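May 18, 2020

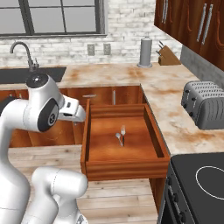

Rule nine of the Herrero guidelines went through today, after an afternoon I will not be getting back. The draft is up to 74 pages and I wrote the dull ones. Vega Lozano wanted "the arm shall not enter any storage space without clearance," and Eetu asked what clearance meant, and off we went. I made them look at the simulated kitchen. Gripper right beside the wall of the open drawer, a spoon and a fork lying in there close together, and I asked which of us could say in millimeters how near is too near. Vega said 5. Eetu said 2, then said it depended on the drawer. Wrote down 5, pending August.

Also argued over whether a fork counts as a sharp object. Skosine's standard says yes, Drurkau's says only with intent - I would love to meet the fork they had in mind. Left it as "pointed utensil" and moved on to stoves.

Must send Enholm the new numbering before they find the old one. Soup for dinner.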